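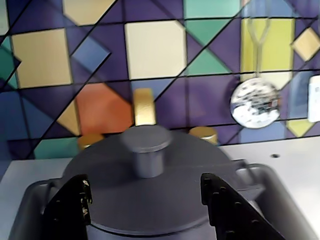 Hậu Vũ wrote on 2023-05-31:

> I went through the lid folder again and I am still not sure we should
> keep the slow ones. The policy learns to wait above the knob, because
> so many of our people wait above the knob. Can we cut every episode
> where the gripper stands still for more than two seconds? Also, how
> many do we have now from the kitchen with the colored tiles? The sheet
> says 673, but I think this was before the Skoneck upload.

Hi Hậu, hi all,

The 673 is old, you are right. After the Skoneck upload we have 3360 lid episodes in total, and nearly a third of them are from the kitchen with the colored tiles. I will correct the sheet tonight.

About the slow ones. I would not like to cut them by a fixed time. I watched 227 episodes last week with the Teleo viewer, at normal speed, and I wrote down why the hand stops. There are two different cases and we should not mix them:

1. The person is aligning. The fingers are on both sides of the knob and they make small corrections before closing. It looks like standing still if you only read the position log, but the finger angle is changing.

2. The person is waiting for something else, for example a word from the colleague who resets the counter. Here nothing changes at all, also not the angle.

I propose to keep case 1 and to trim case 2 to half a second. Please trim, do not delete, the second half of these episodes is usually good. Khổng has a script which compares both logs, and I asked if we can have it in the common folder.

One more point, and this one worries me more than the waiting. The gray pot with the gray lid is in too many episodes. The knob has nearly the same color as the lid, so it is a useful hard case, but I do not want the model to believe that all pots are gray. Also the things behind the pot do not change enough. The gold block and the gold cylinders are at the back wall in every episode I opened from the last batch, and the mirror ball is hanging at the right. When I tested the Fletov checkpoint on a plain wall, it missed the knob 17 times before I stopped the test. I can not prove that the background is the cause, but I would like to exclude it.

So for the next round in that kitchen, could everybody please:

- move or remove the objects at the wall after each ten episodes
- turn the pot, so that the side handle is not always at the same place
- write "lid on" or "lid off" in the label, not only "lid"

Hậu, if you agree with the trimming I can start with the Skoneck part. Please tell me also which version of the label list you use, mine has two entries for "pot" and I do not know which is the correct one.

Best regards,
Thu Kiều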